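Petthorpe small parts notes

Hi, and welcome to the readme for my parts sorting notes! If you landed here from the Lirent folder, you're in the right place. If you wanted the soldering guide, that one lives next door and has its own readme (and it's a lot tidier than mine, sorry).

What you get is one big table with 2,578 rows, one row per part, plus a folder of pictures and this text. I started it in September when we moved the Petthorpe bench into the back room and I found the same kind of motor in five different drawers. Luzius Widmer got tired of hearing me complain and told me to write it all down, so I did, and then I kept going for way longer than I meant to.

Last update: Nov 7, 2022

What's in the folder

parts.csv is the main list. It has 13 columns, and most of them are boring (row number, drawer, shelf, that kind of thing). The ones I use every day are "kind", "leads" and "plug_end". Leave "old_name" alone even if it looks like junk, it matches the labels on the Grustari boxes and I still have a whole shelf of those.

trays.csv says which part goes in which tray. It's short.

pictures has the bench photos, sorted by tray and not by date. I tried dates first and could never find anything.

odd.txt is my list of stuff I can't place. Please add to it!

How I sort

Everything goes by kind first and by size second. I used to do it the other way, and it meant a tiny motor ended up next to a tiny switch, which looks nice and helps no one. Shallow trays work best for me. I tried deep tubs for a while and spent my evenings digging. 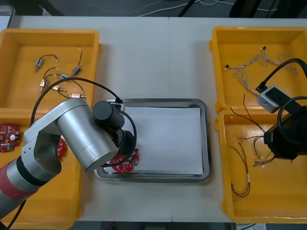 Small DC motors get a tray to themselves, and they're the part of the list I've fussed over the most. I write down the body color, whatever is on the shaft, and what the leads end in, so a silver one with a brass-colored fitting gets a different code than one with a bare shaft. The black and red wires with the little white connectors are a pain, I won't lie. They curl up and hook onto each other, and six motors like the ones in that orange tray is as many as I'd put together before it turns into spaghetti. Circuit boards go in a separate tray, the red ones included, even when they're small enough to squeeze in beside the motors. Their code starts with B, and the "leads" column stays blank for them.

The metal tray has no code in trays.csv. I treat it as "in between", so if a part is listed as M0 it's waiting for me to make up my mind.

Things that will trip you up

There are 2 rows called "Tạ spare". They're different parts and I haven't renamed them yet. If your spreadsheet turns the name into gibberish, open the file as UTF-8 and it comes right back.

Lead length is measured from the body to the start of the plug, by me, with a steel ruler. It can be off by up to 2 mm. Wires with a kink are worse, so I pull them straight first (gently, the thin ones come loose easily).

"Reddish" in the color column means I wasn't sure. Could be tape, could be paint, I just wrote what I saw and moved on.

Using it

Copy it, change the codes, rip out the columns you hate. I'd love a note if you find a double entry, just give me the row number and the drawer. Luzius keeps the spare copy on the Lirent drive, and that one gets refreshed whenever I remember to nag him.

Still to do: switches, the other half of the connectors, and the bottom Grustari drawer.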